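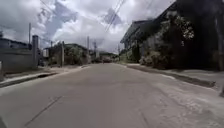

Street driving by remote, notebook entry, 9 Aug 2025

Writing this up while my thumbs still remember it. The plan was to stop teaching the Feltora on the test pad and start teaching it out on a real residential street, with one of us on the handset and the recorder running the whole time. Same idea as before: we drive, it watches what we do with the sticks, and later the policy tries to do the same thing without us. I had been putting this off because the pad is comfortable and the coffee is close, but the pad has no curbs, and a robot that has never met a curb has very odd opinions about where the ground ends.

Setup

Battery pack from Evport, the newer one. Handset link on the Paredes radio, which has behaved well ever since we moved the antenna up off the deck. Control loop at 40 Hz, logging everything, sticks included. I wrote the speed cap on a strip of tape and stuck it to the handset, so whoever drives next please leave it there!

We settled on short demonstrations, straight runs mostly, with a gentle drift away from the middle and a correction back. The drift part matters. Our first set from the pad was so tidy that the policy had never seen itself in the wrong place, and the moment it got there it just kept going, quite cheerfully. So now I drive a little badly on purpose, then fix it, and press the marker button when the fixing starts. It feels silly for the first few runs and then you get used to it.

What we got

11 runs kept, seven of them with marked corrections. The others are plain straight driving and I'm happy to have those too. One more was thrown out because I forgot to arm the recorder (my fault, and a very nice run it was). The longest kept run came to 678 log chunks, a bit more than the viewer likes to open in one go, so split it before you load it or you will be sitting there a while.

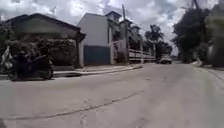

Stick smoothing is the thing I want to sort out before we train on any of this. On the raw traces my right thumb makes tiny nervous corrections the whole way down a straight, and the Wukau trainer will learn the nerves right along with the driving. There are no painted lines on this road, so there's no lane edge for the policy to lean on, and whatever the thumbs were doing is most of what it has to go by. A long thin crack wanders in from the left as well, and I'd like us to check that my steering doesn't follow it. I don't think I was doing that -- but the eye does go to a line, and the thumb goes with the eye. And a parked scooter close by on the left is a good case for passing distance, as long as we agree on one distance and all drive it the same way. My habit is to swing wide early. I know at least one of us likes to leave it late. The average of those two is not a thing either of us would ever drive, so let's pick.

My vote is wide and early, at the lower speed, and we write it on the tape under the speed cap.

To do

Filter the stick traces, but keep the raw ones next to them in the same folder. I was sorry last time that I hadn't.

Check that the marker button times line up with the video. I suspect a small lag on the handset side, and if it's there it will be in every run.

Cut the straight runs down so they don't drown out the corrections in training. No idea yet what the right mix is. I'd start with even shares and see.

Find a softer strap for the handset. My neck has been complaining ever since lunch.

Charge both packs tonight, and put the recorder's arm switch on the start checklist, at the top, in big letters.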